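Ticket 1671
Opened by: Kelly Sales
Assigned to: Jae-hoon Jin
Subject: Vadent import dropping fluconazole results for yeast isolates
Status: Closed

October 23, 2025

Hi Jae-hoon, me again, sorry! I'm pulling the yeast bloodstream isolates for our hospital's yearly susceptibility summary and the fluconazole column is coming through blank for a whole pile of them. The MICs are definitely in the lab system (I opened a few by hand and there they were), but once Vadent has run its overnight import they're gone. Micafungin is fine. Ye-rin on the micro bench says she hasn't changed anything on her end.

What I've tried so far:
Re-ran the import for January only. Same blanks.
Logged out, cleared the cache, logged back in. Nope.
Exported straight to CSV and skipped the Benero template. The blanks are still there, so I don't think it's the template.
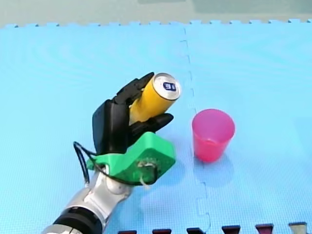
Does it happen with every Candida species, or only some of them?
Only some. C. albicans and C. parapsilosis come through perfectly, and the blank ones are all C. glabrata.

Which got me looking at the organism names, and I think I'm onto something. Some of ours are filed under the old name and some under Nakaseomyces glabratus, depending on who set up the code. Gyu-bin added the new name to the dictionary when we moved to the Hultix panels, and I'd bet my lunch that Vadent doesn't have a breakpoint row for it. No breakpoint, no interpretation, and then it seems to chuck out the MIC as well, which feels a bit rude.

Update: Jae-hoon mapped both names to the one organism code on the test server and I re-ran January. Every fluconazole MIC is back! Could we please do the same on the live side before I send the draft to Ga-eun? She's waiting on it for the stewardship meeting.
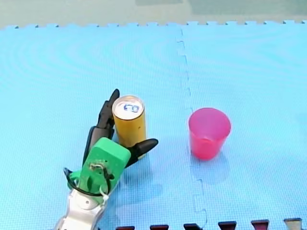 One leftover while we're in there. Isolate 1944 is showing up twice, once from the blood culture and once from the line tip, and the first-isolate filter should be dropping the second one. I've left it alone for now in case you want to see it as is. The Eklund report also still cuts off at 800 rows, so I've been running it in two halves and gluing them together, which is fine for this year but I'd love it sorted before the next one.

Update: live mapping done, import re-run, fluconazole column full. The duplicate was a specimen type typed in as free text, and Ye-rin has fixed it at the source. Happy for you to close this, and I'll put the row limit in as its own ticket. Thanks heaps!

Kelly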